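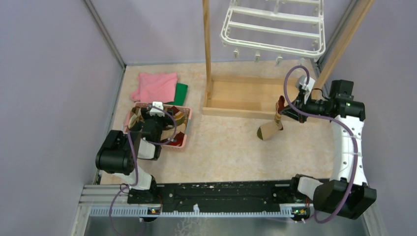
4.2 Comparison of the two grippers on the sock-hanging task

Figure 3. The bimanual cell during the hanging task. The right gripper holds a sock near its upper end in front of the wooden base; the left gripper is over the basket with the remaining fabric items. The white rack with its clips is suspended between the two wooden posts.

The first experiments used towels and flat cloths, which forgive many errors of the gripper. For the second part of the study we selected socks, since a sock is small, it stretches, and it must be presented to the clip with its upper edge free. The cell is shown in Fig. 3. Both arms work over the same light surface, and the basket, the wooden base and the rack keep their places during one session.

We compared two sets of fingers. The Olvera fingers are stiff and have a flat inner face. The Flultar fingers are softer and bend around the fabric when the closing force increases. The arms, the controller and the policy were the same in both conditions. The policy was trained on 200 teleoperated demonstrations, one half recorded with each set of fingers, and after this it was not tuned further. All demonstrations were given by one operator, Melaniia Ostapchuk, in April.

In total we evaluated 184 trials, divided equally between the two sets. The order was changed after every 20 trials, so that wear of the finger surface or small drift in calibration would not favor one condition. A trial began with the sock in the basket and ended when the sock was held by a clip or when the time limit was reached. If the sock fell on the table, the arms were permitted to pick it up again, but not from outside the work surface.

The main difference was found in the first grasp. With the Olvera fingers the gripper often took two layers from different items, and the second item was then pulled over the rim of the basket. The Flultar fingers separated the layers better, but they closed more slowly and sometimes lost the sock during the fast part of the motion. We tried to reduce the speed of this part only, and the losses became less frequent – the cost was a longer cycle.

The place of the grasp was also important. When the sock is held by the side near its upper end, as in Fig. 3, it hangs to one side and the upper edge must be turned before it meets the clip. The stiff fingers kept the angle of the fabric well in this turn. With the soft fingers the fabric rotated slightly, and the controller had to correct the wrist pose several times before the insertion. This correction was made by the Seredine controller in its standard configuration, with the force threshold left at its default value.

We also observed an effect which we did not plan to study. The finger pads collect fine textile dust, and the friction of the soft pads decreases with time. In the durability test at Devovden the pads were closed on cotton fabric for 4,000 cycles without cleaning, and the loss of friction was clearly measurable for the Flultar pads only. For this reason both sets were wiped with a dry cloth before each block of trials. The results with unwiped pads are excluded from Table 2 and are reported separately in the appendix.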